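# How Does a Robot Know When to Stop Pouring?

Pick up a small box with two pills in it. Now tip the pills into a bottle. You can do this without thinking very hard. Your eyes watch the pills, your hands tilt the box, and when the pills drop, you stop.

A robot has to be told how to do every part of that. The telling is done by software. Software is a set of instructions that a computer follows, and a robot has a computer inside it or connected to it.

## Three jobs for the software

At a workshop called Flarnley, a programmer named Rafail Xenos works on software for robot arms. His program is called Pratar. It is really three smaller programs that pass messages to each other.

The first one is for **seeing**. Engineers call this perception. A camera near the robot's hand takes a picture, but to a computer a picture is only a very long list of numbers. Each number says how bright or what color one tiny dot is. The seeing program looks through the dots and makes guesses: these ones are a bottle, those ones are a lid.

The second one is for **planning**. It takes the guesses and works out a path. If the bottle has to get under the pill box, which way should the arm move? Will it bump into a lid that is standing open? The planner tries out many paths inside the computer before the arm moves at all. In one test, Pratar checked 394 paths and threw away all but one.

The third one is for **control**. This program sends orders to the motors. It has to be quick. The control program in Pratar checks the arm's joints 1,000 times every second. If a joint has gone a tiny bit too far, it tells the motor to come back.

## Why pills are hard

Big square blocks are easy for a robot. They have straight edges and flat sides, and they stay where you put them. Pills are small and rounded, so they can roll or slide.

See-through plastic is hard too. Many pill boxes have clear colored lids, and the camera sees the lid and whatever is behind it mixed together. An early version of the seeing program kept getting this wrong. It saw an orange lid, decided that it was a small orange table, and the planner refused to go near it.

Rafail fixed this by giving the program more pictures to learn from. He used 610 pictures of pill boxes, some with lids open and some with lids shut. A person had to draw an outline around each lid in every picture. He did most of them himself, and it took until December.

Backgrounds cause trouble as well. A plain white table is simple. A stone surface with lines running through it is harder, because a thin line in the stone can look like the edge of something.

## Try, look, try again

The most important idea in robot control is called **feedback**. Feedback means checking what happened and using it to decide what to do next.

You use feedback when you fill a glass of water. You don't shut your eyes and count to five -- you watch the water come up and you slow down near the top.

A robot can do the same thing in four steps:

1. Look at where everything is.
2. Move a little bit.
3. Look again.
4. Fix any mistake, then go back to step 1.

This circle of steps is called a loop. In Pratar, the looking part of the loop runs 60 times a second. The camera is slower than the motors, so the control program has to use the last picture it got while it waits for a new one.

## Be the robot

You need a friend, a cup and two dry beans.

Put the beans in your hand and close your eyes. Your friend is the seeing program and can only use these words: left, right, forward, back, tip, stop. Try to drop both beans in the cup.

Then do it again, but this time your friend may speak only once every five seconds. Move slowly! You will find out why robots need to look so often.

## Words to know

**Perception:** working out what is in a picture.

**Planner:** the program that chooses a path.

**Feedback:** checking what happened and using it.

**Loop:** steps that are done over and over.

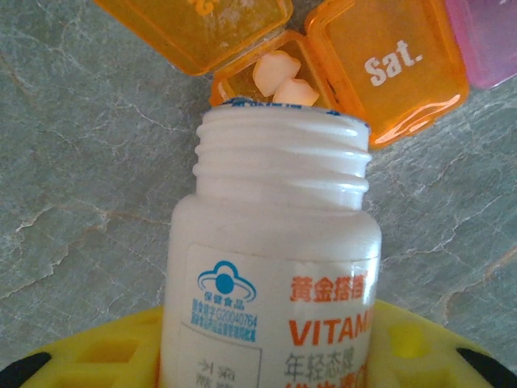

*Two pills in an open compartment, one at its lip very close to the mouth of the bottle. The yellow part is the robot's gripper.*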